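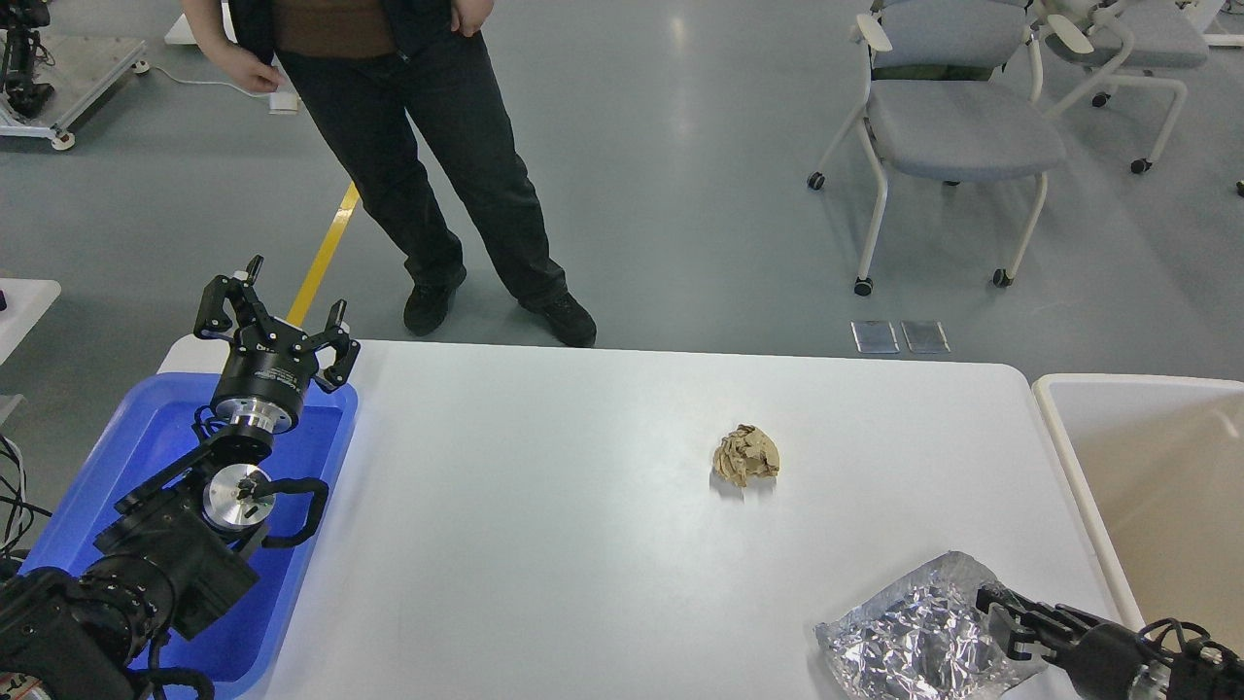 *Paper, foil and two waiting arms on the sorting table at Urnholm.*

I used to think sorting rubbish was the one job I could do in my sleep. I did it for two summers when I was a student, and my main memory is of sore feet and the radio. So when Maya Rawashdeh rang in February and asked if I'd like to come to Urnholm and watch a pair of robot arms have a go at it, I was on the train before I'd finished my toast.

Maya spent years on the picking line at Sleiman, the packaging recycler, before she moved across to the trials team. The project is called Mornumo (I asked what it stood for and got a shrug), and the idea is simple enough. Paper goes one way, foil goes another, and the arms do the picking up.

Simple for you and me, anyway! A crumpled ball of paper is a horrible thing to grab if you've only got metal fingers. It's a different shape every time. Squeeze one side and the other pops out. Maya says the team has logged 2,000 attempts on paper alone, and she still won't place a bet on the next one.

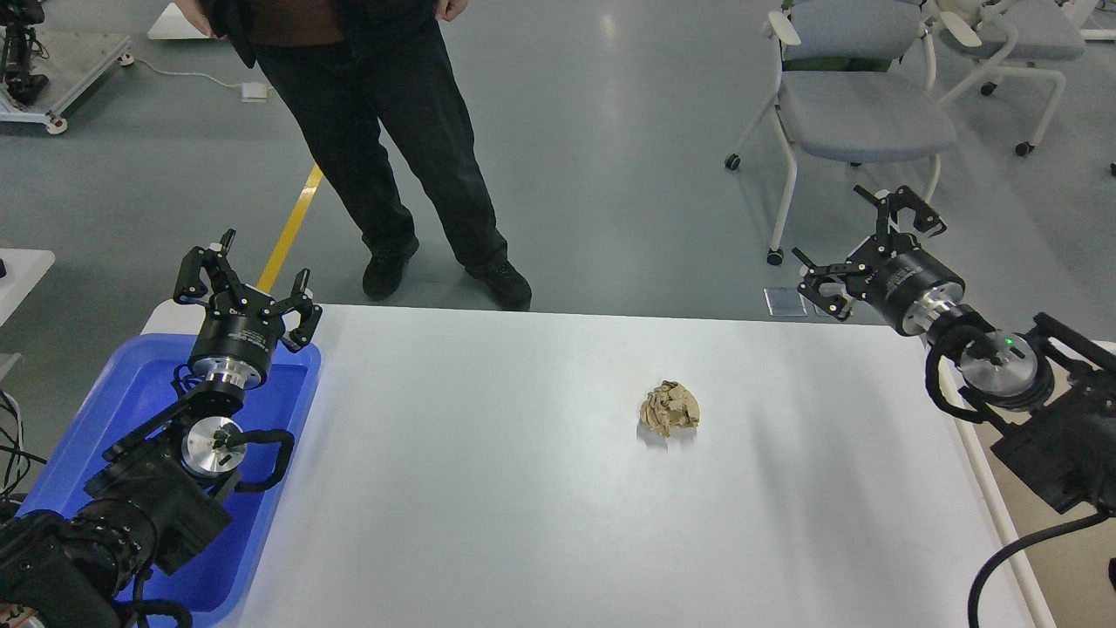 *The paper ball on the table, with both grippers open.*

What surprised me was how much standing there is. I'd pictured people tapping at screens, and there's a bit of that, but mostly somebody stands on the far side of the table with their hands down and watches. I tried it myself for an hour before lunch and found it harder than sorting. Your hands want to help. You see a bit of foil sitting there and every part of you wants to lean over and chuck it in the bin – and you mustn't.

Maya laughed at me, quite kindly. Everyone who comes over from the line is the same for the first 4 weeks, she told me, and then it wears off and they start noticing other things. They spot when an arm is coming in too steep. They know which sort of wrapper is going to cling. That's all knowledge from the old job, and the engineers keep asking for more of it.

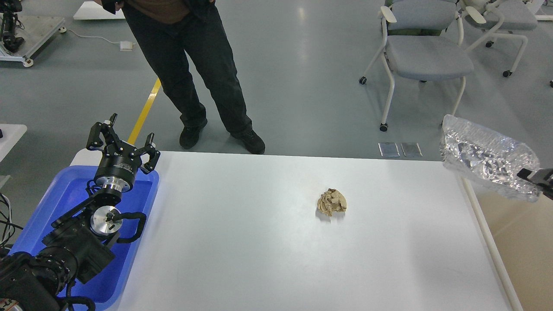 *4 minute read*

Foil brings its own headaches, and foil with clear plastic round it is worse. It's big and floppy and it shines, and on the real line it used to come past in great armfuls. The people at Sleiman hated it. If the arms end up taking only that off their hands, Maya reckons most of her old shift would call it a good year.

I did ask about jobs, obviously. The Tilberg plant is next in line, and people there are nervous. They've been promised retraining, and Maya believes the promise, though she'd like to see it in writing – so would I. The pay for watching is slightly better than the pay for picking. The chairs are nicer too, when you get to use one.

On the train home I scrunched up my sandwich bag and tried to pick it up with two stiff fingers. It took me three goes, and the man opposite moved seats.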